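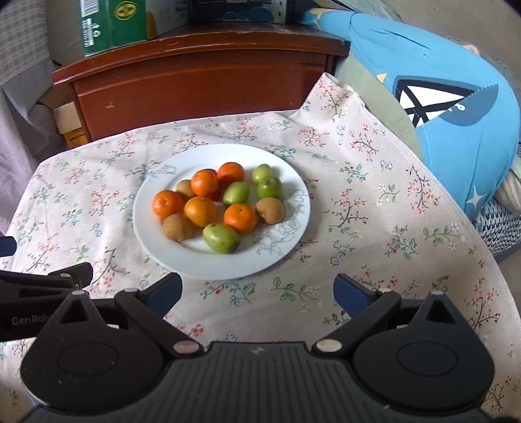 I don't buy the idea that kids and guests will eat more fruit if you leave it out where they can see it. Tamara Pavliuk swears by it, but she also swears by the 38-dollar fruit bowl from Hendricks. I've gone with a white round plate on the flowery pink tablecloth, mandarins and kiwis all piled in together, green ones and fuzzy brown ones. My guess is the mandarins go by Sunday - and I'll be eating the kiwis myself, with a spoon.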